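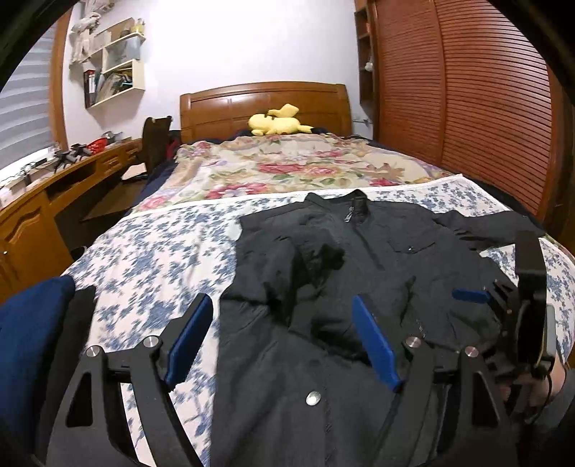 Never iron a duvet cover, says Seija Kettunen, life is too short and the thing creases by midnight anyway. She has run the linen counter at Ekdale for 45 years and her views on bedding are firm. Thread count? Sales talk. Past 190 or so you're paying for the ribbon round the packet.

I'd gone in for pillowcases. Came out an hour later with none, and a page of notes.

Cotton first. Always cotton, washed at 40 and dried outside if you've got the outside. Polyester mixes last longer but they pill, and they hold on to smells. Linen - lovely, dear, scratchy till the fifth wash. Wool blankets want airing, not washing. Hang them over a door in May with the windows open.

Her rival at Fanier, Velimir Hoxha, disagrees on nearly all of it. He irons. He irons the fitted sheets too, wich Seija calls showing off. His best seller is a brushed cotton set, and he sold 566 of them last winter, mostly to people with cold feet.

Both agree on one thing. Two single duvets on a double bed. Fewer arguments. I've ordered mine, they come in 5 days.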